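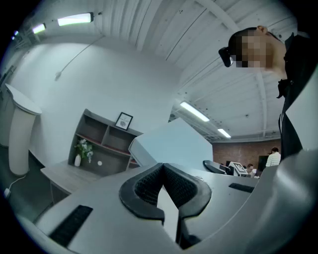 Re: [pantry-list] moths in the flour AGAIN

Hi everybody,

Sorry for the slow answer, I've been wanting to get to this one all week. Milagros Carrasco wrote:

> Second batch of pantry moths since May. I threw out the flour,
> the oats and a perfectly good bag of almonds, wiped every shelf
> with vinegar, and this morning there was one sitting on the
> ceiling looking at me. Do the sticky traps work or am I wasting
> my money? And is it true you can freeze flour and still bake
> with it?

Milagros, I feel for you! We had them for most of a year at the old place and I went through the same thing, shelf by shelf, with the vinegar and the swearing. The traps do work, but only on the males, so they tell you that you've got moths more than they get rid of them. I'd still put one up. I used the Brander ones (little cardboard tents, not pretty) and changed them when they got too gross to look at.

Freezing is fine, by the way. I give every bag of flour a full week in the freezer before it goes anywhere near the cupboard, then let it come back to room temperature with the bag closed. My bread hasn't noticed. Whole wheat I leave in the freezer for good if there's room — there usually isn't.

Where they really got me was the places that aren't food. Check under the shelf paper and in the peg holes, the ones for moving shelves up and down. I took a flashlight and a toothpick to all of mine, 92 holes, and I'm sorry to say it was worth it. Look behind the hinges too, and along the top edge of the doors where you never wipe.

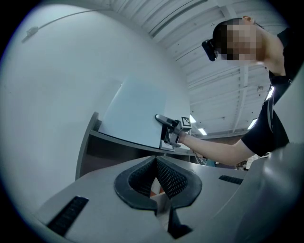

Reaching toward the tall white cabinet

After that, jars. Real jars with a rubber seal, because they can chew through a thin bag and they'll walk right up the threads of a screw lid. Mine are Pellimari, bought secondhand, and a couple had bad seals that I swapped out. Don't forget birdseed, dog biscuits, dried chilies and that packet of fancy tea somebody gave you. Ours were coming from a bag of birdseed in the hall closet, a good 50 feet from the kitchen! 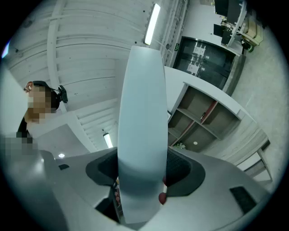 Violeta Cabral wrote to me off-list that bay leaves never did a thing for her, and that the only cure she trusts is buying smaller bags and eating them up. She's probably right about the bags. I keep a few bay leaves in the rice anyway, it smells nice.

Does anyone still have the handout Olga Vergara made on drying beans in the oven? I had a copy taped inside a door and it went out with the shelf paper. Low heat, I remember, but not how low, and I've got a big sack of pintos waiting on the porch.

Good luck, and tell us if the ceiling one has friends.

Hortensia Painemal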